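Do Students Sleep Worse Before a Quiz?
Negin Ghaffari, 3/11/19

So I picked sleep, mostly because I never get enough of it! Mi-kyung and I handed out 400 paper surveys and got 483 pages of scribbles back (people love to complain about their roommates).

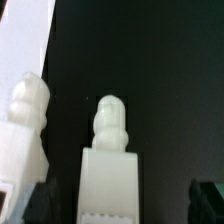 Fig. 1. White fingers, dark background

Coffee was the big surprise for me. The heavy drinkers went to bed at 11, same as everybody else, but they woke up way more often.

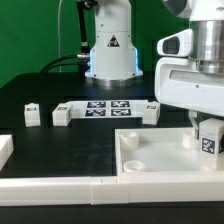 Fig. 2. Arm base with warning label

Next time I'd ask about naps too, and I'd start typing up answers a lot sooner.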